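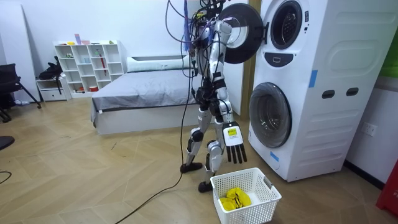
October 30, 2018. Up way too late again. Laundry build, bedroom end of the apartment, and I'm writing this sitting on the floor with my back on the wall. Started by redoing the wiring notes because the ones from July are useless, half of it in a shorthand I can't read anymore. The cable bundle on top is the thing I hate most. Black, blue, purple, all looping up out of the head like a bad haircut, and then the one long black one that goes down past the side and off across the herringbone. Stepped on that one twice tonight. Need clips. Put clips on the list!!

Basket goes right in front of the feet for now, yellow cloth in it. Bright yellow stays the test item, Pickering (my name for the planner, after the street) finds it easier than anything dark. Tried it on black socks last week and it just sat there thinking.

Ordered from Hadard, two sets of finger pads and a bag of the small hex screws. 20 in a bag, I will lose half. Stovirix still has not answered about the wrist bearing. Wrote again. If they don't answer I make the spacer myself on Bitby, the little lathe at the shared shop, if I can get a slot, the sign up sheet is a mess.

Elif Naz Gökçe called at dinner time, wanted to know why I do the upper machine first and not the lower. Told her reach. The lower door means a deep knee bend and I don't trust the knees yet, the left one creaks. She thinks I should do the lower one anyway, get the bad news early. Probaly right. Not tonight.
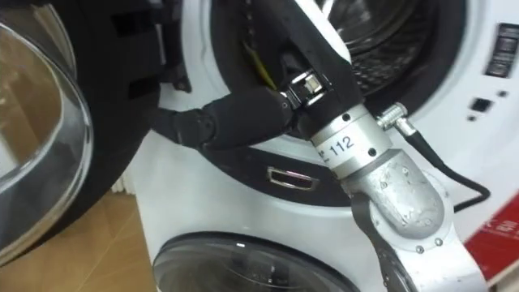
Other thing she said, log the force at the door rim, every run, not only when something goes wrong. Fine. Set it up after the call, took an hour because I had the path wrong in the script, one letter. Log file has 2,573 lines in it now and most of them are noise. Threw out everything with the arm parked and that left 1,598. Still noisy but you can see where contact starts. Want to slow the last bit of the approach, half speed maybe. Also the rubber seal gives more than I had in the model so the numbers for depth are off. Measure it properly, with the calipers, not with my thumb.

Run 123 is the next one on the sheet. Leaving it for tomorow, eyes are going.

List:
clips for the long cable
calipers, seal depth
chase Stovirix AGAIN
lathe slot
back up the log before touching anything
own laundry, have no clean shirts

Left knee, tighten or take apart? Elif says take apart. Will look at it after coffee.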